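問い合わせ番号 391
件名:金属串に刺した肉団子の回転および脱落について
受付日:2020年5月19日
対象品:Dretinport 金属串
担当:調理器具サポート窓口 Herman Mandagi
状態:対応済み

1. お申し出の内容
Cestine厨房のAdi Khoo様より、肉団子を串に刺して焼成する際、串を返しても肉団子が追従せず、同じ面のみが焼けるとのご連絡をいただきました。また、盛り付け時に先端側の肉団子が抜け落ちる事象が、June社内試食会の準備中に3回発生したとのことです。

2. 確認事項
ご使用の串は細い丸軸の金属製であり、軸の曲がりおよび先端の欠けについてのお申し出はございません。肉だねは成形後、冷蔵せずに刺しておられました。穴が広がった状態では、丸軸の串は肉団子の内側で空転しやすくなります。

串に通した肉団子の状態を以下に示します。本例は濃い赤色の肉団子を2個通したもので、先端は肉団子より先に出ています。 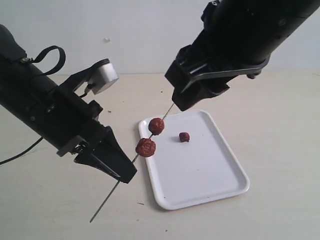
3. ご案内した手順
(1)成形した肉だねを冷蔵庫で19分間休ませてください。
(2)肉団子の中心に串の先端を当て、軸をまっすぐに通してください。途中での刺し直しはお控えください。
(3)先端が肉団子の外に出ていることをご確認ください。
(4)片面を7分間焼成し、表面が固まってから串を返してください。
(5)空転が続く場合は、平串への変更、または2本の串を平行に通す方法をご検討ください。

4. 対応結果
Adi Khoo様より、手順(1)から(4)の実施後は脱落が発生していない旨のご報告をいただきました。空転は一部に残るため、平串の見本を送付いたします。焼成後の串は高温となりますので、必ず耐熱手袋をご使用ください。

本件に関する追加のご連絡は、上記の問い合わせ番号を添えて当窓口までお願いいたします。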